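Ticket Fikbridge - Registre des arrêtés municipaux
Objet : l'arrêté sur le nourrissage des animaux s'affiche dans son ancienne version
Ouvert par : Zainab Olaniyan, mairie de Sarpong
Produit : portail Vurden, module Actes publiés
Priorité : normale
Statut : résolu

Description du problème

Depuis la mise à jour de septembre, la page publique de l'arrêté sur le nourrissage des pigeons et des chats errants renvoie au texte d'avant la modification votée par le conseil. L'ancien texte interdit toute mangeoire, y compris dans les jardins privés. Le nouveau les autorise, dans la limite de 4 par parcelle. Des habitants nous appellent parce que la police municipale leur dit une chose et le site une autre.

Dans l'interface d'administration, la bonne version apparaît bien comme « en vigueur ». J'ai vidé le cache du navigateur et essayé depuis un autre poste, sans changement.

Premier retour du support, 9 h 40

Anomalie reproduite. La fiche contient deux versions avec le même numéro d'acte. Le portail prend la première dans l'ordre d'import, sans regarder la date d'effet. Le registre de Sarpong compte 2 000 actes, dont 560 ont été repris de l'ancien logiciel Dikora. Ces derniers sont arrivés sans date de fin de validité.

Merci de ne pas supprimer l'ancienne version à la main - elle doit rester consultable dans l'historique.

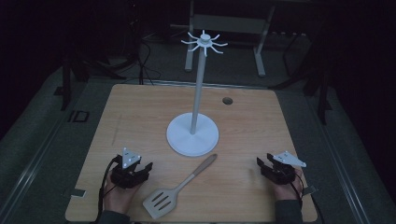

Est-ce que l'arrêté modifié reste applicable pendant que le site affiche l'ancien texte ?

L'affichage du portail ne change rien à la décision du conseil. Le support ne se prononce pas au-delà : pour la preuve de la publication et sa date, voyez avec votre service juridique.

Suite du traitement, 11 h 15

Script de correction passé sur la base de test. Il renseigne la date de fin des anciennes versions à partir de la date d'effet de la suivante. 400 fiches corrigées sans erreur. Les autres actes repris n'ont qu'une seule version et ne sont pas concernés.

Passage en production à 14 h. L'index de recherche a été reconstruit ensuite, sinon les extraits affichés dans les résultats gardaient l'ancien article 2.

Réponse de Z. Olaniyan, 15 h 05

La page est correcte. Le PDF téléchargeable, lui, est encore l'ancien.

Support, 15 h 30

Le PDF est généré une fois puis conservé. Génération relancée pour toutes les fiches corrigées. Merci de vérifier le pied de page, qui doit porter la mention « version modifiée ».

Z. Olaniyan, 16 h 10

Vérifié, la mention y est. Vous pouvez fermer. J'ouvre un ticket séparé pour l'arrêté sur les chiens en laisse, dont l'annexe manque.

Ticket fermé par le support à 16 h 20.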